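6/22/26
Wood glue trial, second round

Started the second set of lap joints today. Same question as in January: is the Trustex fast-set good enough for the small box parts, or do we stay with the Kudavine and put up with the longer clamp time. The January set was no use for deciding because the stock came from two different boards and one of them was clearly denser.

All of this round is cut from one maple board, planed the same morning, stored on the rack by the inside wall. Strips are three inches long with a one inch overlap. Half the overlaps were sanded at 100 grit and half left straight off the planer. Humidity in the shop read 67 percent at the start, which is higher than I wanted. The dehumidifier had its bucket out. Put it back and ran it through lunch but did not write down the later reading.

Trustex: thin out of the bottle, spreads by itself, runs at the edges if you use a full bead. Went down to a half bead after the first two joints and got a clean line of squeeze-out. Grabs fast. By the fourth joint I was fighting to keep the edges square before it took hold. Set those two crooked ones aside, marked with a pencil X, not to be counted.

Kudavine: same as always. Thick, needs a brush, plenty of time to line things up. Skins over in the dish if you leave it, so pour small amounts.

Clamp time was 20 minutes for Trustex and overnight for Kudavine, going by what we do at the bench and not by the labels. All clamps tightened by hand to the same two finger feel. I know that is not a measurement. The torque driver is still away for repair.
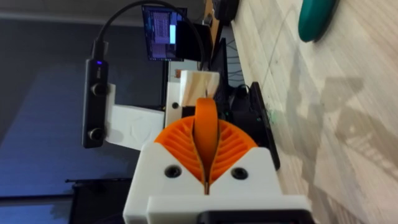
Ebrahimi bench wrote back about the plan, and they don't think the planed versus sanded comparison will show anything at this joint size. In their own tests the difference only turned up on end grain, and they would drop the sanded half and use those strips for a heat test. They also asked why we don't wipe the maple with alcohol first.

Fair point on the end grain. I'm keeping the sanded half anyway, they are already glued. For the wipe, we stopped doing it last year when it seemed to make no difference on poplar, but maple was never checked. Will cut a few more strips if the board allows. There should be enough left past the knot.

Pull test on the two X joints just to check the rig, Trustex, both under an hour old. First one let go at the glue line. Second one tore wood on one side and came away clean on the other, so probably starved in the corner where it slid. Neither means much. The dial on the rig sticks near the bottom of its travel and needs a tap before reading. It is good up to 3,000 pounds and we won't get near that.

Cost, for the order sheet: Trustex is the more expensive one per bottle, and the bottles are smaller. If it saves the overnight clamping on the Brurkeo boxes it pays for itself, since those tie up every small clamp we own. If it only works with perfect alignment then it doesn't.

Left to do:
Full pull test once everything has had a week.
Cut alcohol-wipe strips, same board.
Take a humidity reading at the end of the session too, and write it down.
Empty the dehumidifier bucket before going home.
Label the Kudavine jar with the opening date. The old label has come off and I am guessing spring.

Finished joints are on the second shelf, Trustex to the left, planed strips in front. Please don't stack anything on them - the shelf already bows.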